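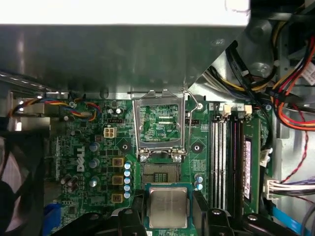
Fitting a processor with the arm

Print this page
E-mail this to a friend

May 17, 2021

I have been working on the arm at the Garnance workshop for most of the spring, and the job I set it this month was putting a processor into its socket. The board is a Dell, still in its desktop case. I thought about taking it out and bolting it flat to the bench, but the case is what makes the job awkward, and I wanted to know how awkward.

The grey metal shroud is the main trouble. It sits over the top of the board and its lower edge is close to the socket, so the wrist can't come in from that side at all. I bring the fingers in from the opposite side and keep the wrist low. The load plate and the lever both have to be up before the arm starts. I do that by hand for now. Lifting the lever with the gripper is a separate job and I have not written it yet.

The fingers are the second pair. The first were printed with flat faces and they let the chip tip forward when the arm slowed down. The new ones have a small step cut into the inside face, so the green edge of the chip rests on something. They are black and a good deal bulkier than I would like, with a bolt through the top of each. If I made them again I would sink the bolt heads. There is room for them beside the socket, but not much, and the right-hand one passes close to two small capacitors on the way in.

The controller is a Zedik board which I bought second-hand, and the motion software is my own and is called Jekero. It is not tidy. Most of it is a list of positions with a speed next to each one. The last part of the move is the only bit with any thought in it. The arm stops short of the socket, I check the picture from the wrist camera on the laptop, nudge the position with the arrow keys if it needs it, and then let it go on. I would like the software to do the checking, but the light is a nuisance. Anything white near the top of the picture burns out and the exposure shifts for the rest.

E-mail this to a friend

Settings, for anyone who asked

Approach speed is 200 on the Zedik scale, dropping to 11 for the last move. Grip is set at 1245, which is a raw servo value and won't mean anything on a different gripper. I arrived at it by starting low and going up until the chip stopped slipping. The pause before the last move is 2 seconds, and any key extends it.

Do not practise on a board you care about. The contacts in the socket are easy to bend and very tedious to straighten. I did all the early runs with a square of card cut to the size of the chip, and the card told me most of what I needed to know about the angle.

Next I want to replace the wrist bracket. The present one came out of the Mittal scrap bin and has a slight twist in it, which I have been correcting in software. After that I will start on the lever.

Print this page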